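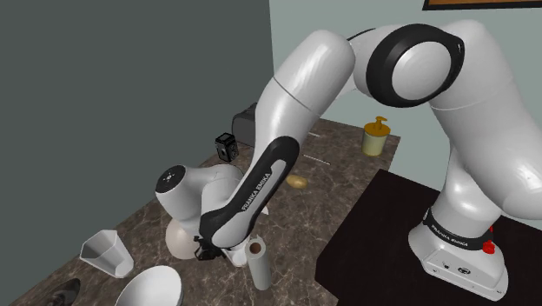
*A computer-made robot arm at its computer-made kitchen counter.*

# How does a robot arm learn to pick things up?

You probably don't remember learning to pick up a cup. You had a lot of tries when you were small, and now your hand does it without much thought. A robot arm has to learn too. One way to teach it is to give it examples.

An example is a record of one job being done from start to finish. It holds what the arm's cameras saw and how each joint moved. A computer program studies lots of these records and looks for patterns. The program is called a learning system.

## A kitchen inside a computer

The kitchen in our pictures is a simulation, a bit like the world in a video game. The marble, the potato and the soap dispenser are all drawn by a computer. So is the arm, with its name printed on it in capital letters.

Gijs Verbruggen builds kitchens like this for a project called Mostell. He can change the things on the counter in a few seconds, and if a bowl falls on the floor he presses a key and it goes back. There is nothing to sweep up.

Simulated things can look a little odd. Round objects are often made from lots of small flat pieces, so a curved edge may turn out to be a row of short straight lines. Look for them on the tilted cup.

## Who moves the arm?

For Mostell, a person does. Esperanza Salcedo sits at a desk and holds a controller. When she moves her hand, the arm on the screen moves the same way. When she squeezes, the gripper closes. The gripper is the arm's hand, and it has two fingers.

Each try goes like this:

1. The computer puts the objects in their starting places.
2. Esperanza reads the job, such as "pick up the bowl".
3. She moves the arm and does the job.
4. She marks the try as good or bad, and the computer saves it.

By the end of November the team had saved 595 tries. Esperanza marked 23 of them as bad. Those are kept in a separate folder - they can still be useful for finding out what goes wrong.

## Two places to look from

When you thread a needle, you bring it close to your face. A robot can have a close view as well. One camera looks at the arm from further away and shows where things are on the counter. Another looks down past the gripper, so the fingers are always in view. The close view is good for small movements, like getting one finger over the inside of a bowl and the other just outside the rim.
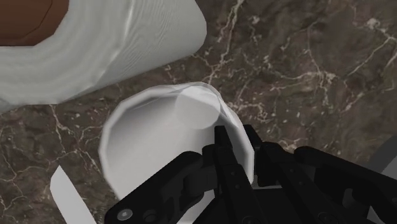
## Why so many examples?

Imagine you had only ever seen one bowl, always in the same spot. If somebody moved it to the left, you might reach for the old spot. A learning system can make the same mistake. The team moves the objects between tries and changes which ones are on the counter, so the program has to look before it reaches.

After the examples are saved, the program practises with them on a large computer. Then it gets a turn at moving the arm by itself, with Esperanza's hands off the controller. The first 4 turns all missed. The team went back and recorded more.

## Words to know

- **Simulation:** a pretend place made by a computer.
- **Gripper:** the part of a robot arm that holds things.
- **Joint:** a place where the arm can bend or turn.
- **Learning system:** a program that gets better at a job by studying examples.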